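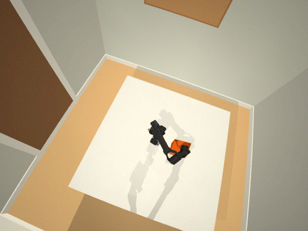
发件人:flelley 列表成员(Lokdale 合租屋二楼)
收件:邻里修补与旧物邮件列表
主题:Re: 羊毛毯洗缩了还有救吗
周五 晚

赶着出门,先回几句,打字乱见谅。

> 上一封里写道:
> 各位好,家里一条老羊毛毯,婆婆传下来的,格子的,上周被我丢进洗衣机,
> 标准程序,出来小了一圈,边上都卷了,摸着像毡子。
> 查了一下,有人说用护发素泡,有人说用醋,还有人说直接扔。
> 我舍不得扔。列表里有没有人真救回来过?泡多久?水要多热?
> 另外毯子一角原来就有虫眼,要先补还是先泡?
> 先谢谢了。

救过。两条。一条回来大半,一条没救成,做了坐垫。

先说结论:已经毡得很硬、看不见织纹的,别抱太大希望。还能看见格子线、用手能扯动一点的,值得试。你说边卷了,中间呢?中间还软的话机会不小。

护发素可以,我用的Narka那种最便宜的大瓶装,没香味的最好,不然毯子香半年。醋我也试过,颜色会亮一点,对缩水没什么用,个人经验。

做法:
浴缸或者大盆,温水,手放进去觉得不烫不凉就行。千万别热水,已经缩过一次的再碰热水就彻底完了。护发素先在小碗里化开再倒,不然一坨一坨粘在毛上,冲到你怀疑人生。毯子按下去,别搓别拧,泡一晚上,最多12个小时,再长味道不好闻。

第二天放水,压出水分。拿大毛巾卷起来踩。对,光脚踩,比手有劲多了。毛巾湿了换一条再踩。

然后是拉。这步最累。平铺,从中间往四边一点一点拉,横一遍竖一遍,不要揪住一个角使劲,会变形成菱形,我第一条就是这样,后来怎么摆都斜的。最好两个人,一人一头。拉到差不多的尺寸拿珠针钉在垫子上,泡沫拼板就行,针要防锈的!!我有一回用了普通大头针,干了一圈锈点,到现在没洗掉。

晾干,阴凉处,开窗。别上暖气别用吹风机。11月这种天气要晾好几天,中间每天去摸一下,松了的地方再拉一拉重钉。一次不够就再来一次,我那条前后弄了4回才停手,长度从缩掉的里面拉回来最多80%吧,剩下的就认了。

虫眼:后补。先泡先拉,定型了再补,不然补丁那块和周围伸得不一样,会皱。但是泡之前先拿棉线在洞边上松松绕一圈,防止拉的时侯越扯越大。虫子的事也别忘了,毯子装袋密封冷冻几天再拿出来泡,柜子吸一遍,角落缝里都吸。

补的毛线别用新的亮色线,太跳。Retamal那家店后面有个筐,零头线,按团卖,老颜色很多,我上次挑了一个灰绿的,跟旧毯子放一起几乎看不出来。22块一袋,不便宜,不过够补好几条。他们家周五关得早,要去趁早上。

还有边。卷的边如果拉不平,可以包一圈布边,斜裁的棉布条,手缝,锁边针就好,机缝容易吃皱。也挺好看的,比硬拉强。

实在不行就别跟它较劲,毡化的羊毛剪了不脱线,做杯垫、做鞋垫、做热水袋套子都行。婆婆的东西换个样子留着也算留着。

对了上次有人问洗衣机的羊毛档能不能信,我的看法是看机器,我家那台的羊毛档转得比别人家标准档还猛,不信。手洗。要么送洗,先问清楚是不是水洗。

想起来再补,先走了。泡的时候拍两张发上来大家看看,特别是边角那块。

——
本邮件发自 Lokdale 旧物修补邮件列表 | 退订或联系管理员请直接回复本信 | 内容版权归各发信人所有 | 返回顶部

本存档页面使用 Cookie 以记住您的阅读设置。继续浏览即表示同意。[接受] [仅必要项]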